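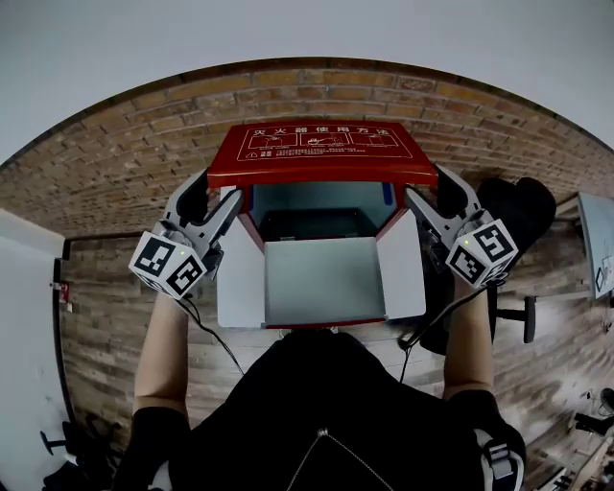 Subject: Re: [relia-list] This year's business rankings are up

Date: October 25, 2026

Hi all,

Thanks for passing the link along, I went straight to it with my coffee and lost most of the morning. Replying to the bit I have opinions on:

> The Relia list of the region's biggest private firms came out
> this week. Dinach is at no. 7, which I think is the highest
> they have ever been. Does anyone know how they work out the
> order? It can't just be sales. And is it me or are there fewer
> family companies every year?

It's not just sales, no. There's a page on method way at the back (I missed it last year too!) and they mix sales, headcount and something they call standing, which as far as I can tell means a survey. They mailed it to 2891 people and got 2649 back, a response rate I would kill for. We can't even get this list to vote on a meeting day.

The standing score is where I start to grumble. Dinach moved up to 7 mostly on that, and their headcount hardly changed. They did spend a lot of February putting their name on everything that stood still, so maybe people just remembered it. Good for them – I'm not saying they don't belong in the top ten, only that I'd put Živković ahead of them. Živković is at no. 5 on sales alone and then slides out of the top ten once the survey goes in. A dull company that pays on time gets no love.

On the family firms, I had the same feeling, so I pulled out my old copies to compare. They're still there, but a bunch of them now show up under the parent company's name. If you look for them under the name on the sign you'd think they had all closed. The notes under each entry tell you who owns what, in tiny print, so bring your glasses.

One more thing – the printed version has the old table on the inside cover and the new one in the middle. I quoted the wrong one to my brother-in-law and had to call him back. Use the middle one.

Does anybody still have the issue from two years ago? Mine is missing the center pages and I'd like to see where Živković was then. A scan is fine, or I can pick it up.

Oh, and please trim your quotes, the last digest was a mile long.

Cheers from the hill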